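Visit to Stollon, Brurkedby: the Tarnonance simulation kit

October 2022

Four of us from the user group went to see Stollon's office in Brurkedby. Keerthana Rai met us at the door and took us up to the second floor, where the company builds and supports Tarnonance. We wanted to see it before deciding on a license for the spring.

Tarnonance is a set of simulated household scenes for two-arm robot work. You get the scenes, the objects and a script tool for writing tasks. The current release has 76 kitchen scenes and 253 objects. Stollon sells it as a yearly subscription, and schools pay 66 percent of the full price.

Omolara Amadi ran the demo from her desk. Install had been done beforehand, so we can't say how long that takes. She opened a kitchen, moved a few objects, saved the layout and reloaded it. Everything came back in the right place. Changing the surface under the objects took one menu. Lighting took longer, and the menu for it is hard to find.

We asked about contact between fingers and soft or woven items. She said baskets are treated as rigid in this release and that a softer version is planned for November. That matters to us, as half our tasks involve bags and cloth. Fruit is rigid too.

The script tool is plain text. Rai showed us a task file that fit on one screen. Error messages were short and gave the line number, which is more than we get from Sezer, the package we use now. Sezer still has the better manual.
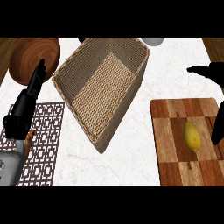 A Tarnonance kitchen counter with two black grippers, a woven basket, and a lemon on a checkered cutting board.

The wood and marble looked good on her monitor. We did not get to test speed on an older machine, and Rai agreed to send a trial key so we can do that ourselves. The trial runs for 2 weeks and covers the kitchen scenes only.

Parking is behind the building. Ring the bell marked Stollon, as the front door stays locked.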